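Tramdenの平行グリッパ2種を文具の仕分けで使ってみた

双腕の卓上セルで、Tramdenの電動グリッパを試用した。標準爪タイプと、爪先を細くした細爪タイプの2機種で、どちらも開閉は平行、制御はFirnsteadのコントローラ経由。借用期間は8月いっぱいだった。以下、購入を検討している人向けに、使った範囲で書いておく。

■ 試した作業

机の上に置いたペンを拾い、色分けした箱に入れる。これだけである。精密組立の評価はしていない。当方の用途は文具や小型容器の仕分けで、重いものは持たない。

ペンを選んだ理由は、細い、転がる、軸の太さが品種ごとに違う、の三点。蛍光ペンとホワイトボード用マーカーでは握る位置も変わる。グリッパの癖が出やすい対象だと思う。

■ 取り付けと配線

アームへの固定はねじ止めで、標準の取付板がそのまま合った。片腕あたりの作業時間は短い。コネクタの向きが固定されているため、ケーブルは手首の外側へ逃がすことになる。ここは不満が残った。

余長を詰めすぎると手首を回したときに突っ張り、長くすると輪になって対象物の上に垂れる。当方では長めに取り、アームに沿わせて緩く留めた。カメラを上から使う場合は、ケーブルが視野に入る姿勢を先に洗い出しておいたほうがいい。

■ 把持の結果

各機種1,000回、同じペンの組み合わせで拾わせた。失敗は標準爪のほうが多い。内訳は、ペンを弾いて転がすものがほとんどで、落下は少なかった。爪が厚いため、机面すれすれまで下げると先に爪が当たる。高さを上げると今度は軸の上半分しか挟めない。

細爪はこの点が楽で、机面との隙間を小さく取れる。ペン同士が接している配置でも、片方を押しのけずに爪を入れられることが多かった。ただし横からの力には弱く、箱の縁に爪が触れると先端がわずかに開く。累計3,000回を過ぎたあたりで爪先のゴムの角が丸くなり、交換した。交換自体は簡単である。

箱への投入は、どちらの機種でも大差ない。手首を真下に向けて降ろせば入る。隣り合う箱の間隔が狭いときは、開き幅を全開にせず途中で止める設定にしておくと縁に当たらない。

対象物の後ろに背の高いものがある場合は注意がいる。箱のそばにキャップ付きの小さなボトルを立てた配置では、降下の経路を手前に寄せた。
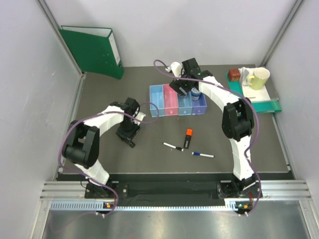

■ コントローラ

Firnsteadのコントローラは、開き幅、速度、把持力を数値で指定する方式。把持力は7段階で、ペンなら下から2段目で足りた。左右のアームを同時に動かす場合も、グリッパ側の指令は独立して送れる。

設定画面は英語のみ。用語は平易だが、エラー表示が番号だけなので、手引きを開いて照合する必要がある。電源を入れ直すと開き幅の原点復帰が入り、その間は指令を受け付けない。立ち上げの手順書に一行足した。

手引きの記述で分からなかった点はTramdenに問い合わせた。担当のKastriot Nikolaidis氏から水曜に返信があり、原点復帰を手動に切り替える設定を教わった。この設定は手引きの本文ではなく巻末の表に載っている。

■ Istovgateの機種との違い

以前から使っているIstovgateのグリッパは、爪の開きが広く、マグカップの胴もそのまま挟める。Tramdenの2機種ではそこまで開かず、取っ手を狙うことになる。開閉の音はTramdenのほうが静かだった。位置の再現性は、ペンを扱う範囲では差を感じない。

紙の束はどの機種でも苦手である。端を挟むと上の数枚だけがずれる。紙を扱うなら吸着式を別に用意したほうが早い。

■ どちらを選ぶか

細いものを机面から拾うなら細爪。容器や箱が中心で、爪の消耗を気にしたくないなら標準爪でいい。当方は右腕に細爪、左腕に標準爪という組み合わせで発注することにした。左右で爪の長さが違うため、教示データの使い回しはできない。ツール座標を別々に登録しておくこと。

予備の爪先は本体と一緒に頼んだほうがよい。単品だと納期が延びると言われた。

お問い合わせ | © Tô 機材レビュー | ページの先頭へ戻る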